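Loltier site, room changeover working group. Minutes, October, started 14:00.

**1. Furniture handling**

Chair handling moves to the automated line in stages. Until then it stays a two-handed job, done with the hand-held grippers — one jaw to the seat, one to the backrest.

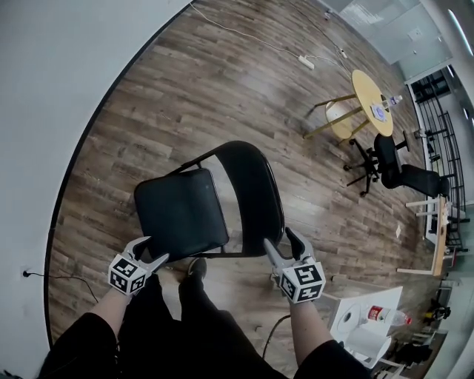
Floor staff keep the final say on whether a chair goes back into use. The Vurkora schedule lists 483 chair moves for the first stage. Cables are to be routed off the floor before it begins.

**2. Roles and hours**

Operators on gripper work will be regraded from handling to demonstration. Shift length is unchanged. Breaks go up to 17 minutes, at the request of those who wear the shoulder cable. 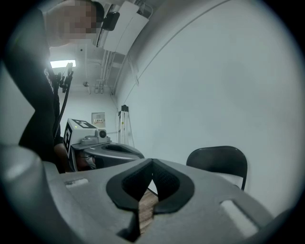 Regrading does not affect overtime already agreed at Emedano. Written terms to be issued before the first stage — action: site office.

**3. Work in pairs**

Table work continues with two operators. The proposal to drop to one was not carried.
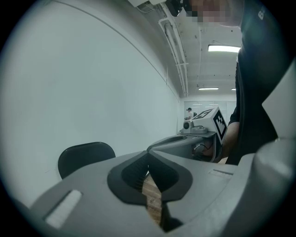 Escobar asked what becomes of the second operator once the arms take over the tables. Answer deferred to the next meeting.

Closed 15:10.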